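Last updated: 2020-04-16

Textiles for Interiors, handout 4: Abrasion and pilling

In this unit we look at how a woven cover gets old. Two things happen. The yarn becomes thin from rubbing, and short fibers come out and make small balls, which we call pills. A heathered gray hides both of them longer than a plain color does. 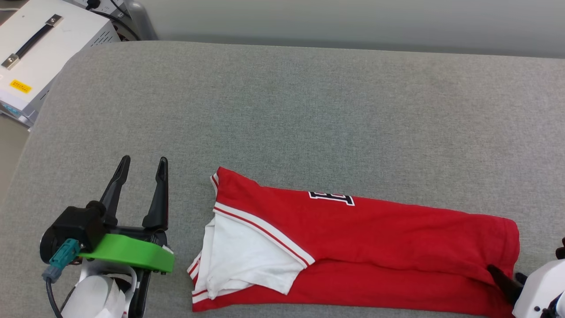
Lorena Retamal wrote after the last class that in her workshop the pills always come first, and customers complain of them long before any thread is broken. I agree with her. Please write both results in your report, in separate columns.

For the rub test, cut the sample along the warp and stop the machine every 3,000 cycles to look at the surface. Use the same lamp each time - the light changes the grade more than students expect. The Umden sample broke its second thread at the stop after the lunch pause, so we will repeat it in May.
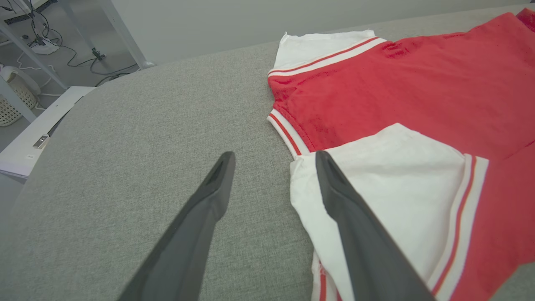

Can a pilled fabric be shaved before it is graded? It must be graded first, as it came from the machine, and shaved only after.

Reading for next time: the notes of Anjani Jugah on wool blends, first 20 pages.

This site uses cookies. By continuing you accept our cookie policy.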